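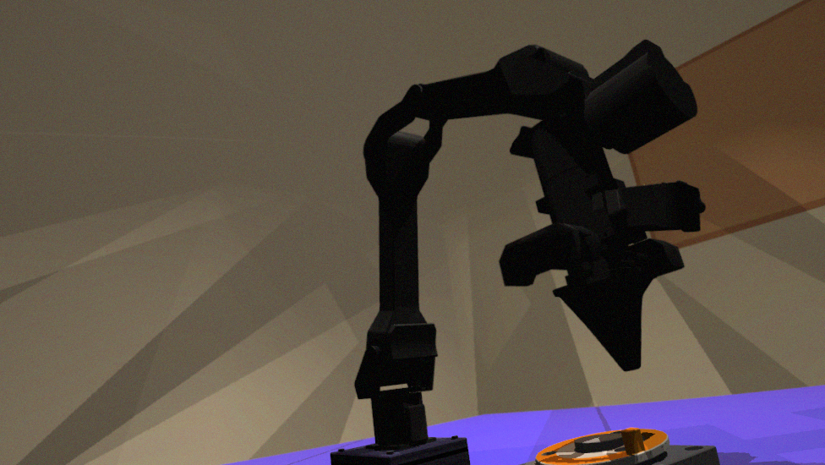

Install Cost Panel, release notes and data card

Cost-per-install figures get quoted in meetings as if somebody had weighed them on a scale. They haven't been. The numbers in this folder come from app publishers who agreed to share what they paid for advertising and how many installs their tracking tool credited to it, and both of those go through several hands before they reach us. A rendered arm in matte black over a violet table has its edges exactly where the software put them. Ad data has no such edges, and you should read the rest of this card with that in mind.

Maintained by Halima Onuoha. Original collection scripts by Győző Sipos. Current release: April 2025.

What is in the folder

panel.csv holds one row per app per week. publishers.csv holds the category and home market of each publisher, with names removed. changes.txt lists corrections, including a few we would sooner not have had to make.

The panel has 100 apps from 35 publishers. That is small. If you have seen "the panel" cited in a slide deck as a picture of the whole mobile market, whoever wrote the slide did not open this file.

Columns

week: the Monday the week starts on, publisher's local time. Two publishers report on Sunday weeks and we have left theirs as supplied, flagged in the next column.

week_flag: blank, or S for a Sunday week.

spend: what the publisher says it spent, in Canadian dollars. Converted at the month-end rate. Agency fees are supposed to be left out. We can't check that.

installs_paid: installs credited to advertising by the tracking tool. Most publishers use Plekix. The rest use Ploltex, which counts a reinstall on a new phone as a fresh install, so please don't rank one group against the other.

installs_all: every install, paid or otherwise, from the store dashboard.

open_7: people who opened the app again within seven days. Missing for 35 apps. The missing ones lean toward games, and I doubt that is an accident.

Where it came from

Publishers send a spreadsheet at the end of each month. The script called samir reads it, checks the totals and throws out rows where paid installs are higher than all installs. You would think that couldn't happen. A second script, barkar, does the currency conversion and strips the names.

Earlier releases smoothed the weekly spend over 6 weeks. Győző took that out in September after it became clear that people were using the smoothed line to claim costs were "steadily rising". Any line will look steady after you have sanded it. The raw weeks jump about a good deal, and in several categories I can't see a trend at all.

What it might be good for

Checking whether a figure someone has given you is in a sensible range. Practising with messy marketing data. Comparing one app with itself over time, provided it did not change tracking tools partway through (see changes.txt).

What it is not good for

Forecasts. Setting a budget. Any sentence that starts with "consumers now want". Spend went up in some weeks and installs went up in some weeks, and the file says nothing on which caused which. Holiday weeks are especially poor, as ad prices and new phones arrive together.

Known problems

Publishers who are unhappy with their results tend to stop sending spreadsheets. The apps that stay are likely the ones doing well, which flatters every average you could take.

Categories are chosen by the publisher. One budgeting app has filed itself under lifestyle.

Fraud filtering is done by the tracking tools and neither will say how.

Licence

Free for non-commercial use with credit. If you quote a number, quote the release and the panel size beside it. Corrections go to Halima, with the row attached.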